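Xiaoyan Zou
Redoing the kitchen table this week. Posting as I go so I have a record of it for next time. Last time I did this I wrote nothing down and had to guess at everything.

The table is a Kullier, the plain one with four legs and no drawer. Light wood. Bought used, 40 dollars, and I carried it up the stairs with my brother in two trips, top first.

Problems going in: a ring from a flower pot, a gray patch where the dish rack used to drip, and a sticky feeling all over that soap never really took off. The stickiness was the part that got to me. Paper stuck to it.

Step one was washing. Warm water, a little dish soap, a wrung-out cloth. Then plain water on a second cloth, then a towel right away. Do both sides of the top if you can get under there. I did about half of the underside and gave up.

Left it overnight. You can't sand damp wood, it just rolls up under the paper.

Sanding by hand, with the grain. I started at 120 grit and went to 180. A friend told me to go up to 240 but the can of oil says not to, so I stopped. Took most of an evening with breaks. Vacuum with the brush attachment, then a barely damp cloth, then wait again.

The pot ring came out. The gray patch got lighter but it is still there if you know where to look. I tried lemon juice on it first, which did very little. Someone will say oxalic acid. I know. I didn't want it in the kitchen.

Oil is the clear one from Zaltska. I bought the small can at Sobczak and it was plenty, up to 20 square feet a coat according to the label and my table is a lot less than that. I wanted clear and not the "natural" one. The natural one turned my cutting board orange in November and it never went back.

How I put it on: poured a small puddle in the middle, spread it with a rag, kept going until the whole top looked even. Waited 19 minutes (label says 15 to 20), then wiped off everything that would come off. If you leave extra on top you get the sticky feeling back, and that was the whole reason I started.

Rags go flat outside on the railing to dry. Don't ball them up in the trash. Oily rags can heat up and catch fire on their own.

Second coat the next evening. In between I rubbed it down lightly with one of the white Estix pads. The first coat had raised the grain a bit at the ends and the pad took care of it.

Ate dinner on the floor for two nights, then gave up and used the ironing board. It's a fine height for soup.

Total: 6 hours of actual work, spread over four evenings. Most of that was sanding.

No third coat for now. The color stayed pale and it no longer grabs at paper, so I'm leaving it alone until spring — the legs can wait until then too.

Kitchen table, coffee not made yet.

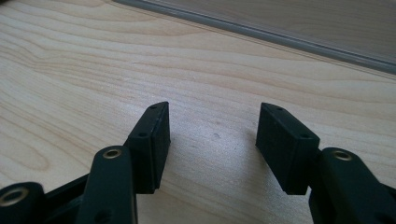
How do you clean an oiled table day to day?

A damp cloth and a dry one after it. Use a drop of mild dish soap if there's grease, and stay away from spray cleaners and scrubbing pads. Wipe up spills when they happen. When water stops beading on the surface, put on another thin coat of oil.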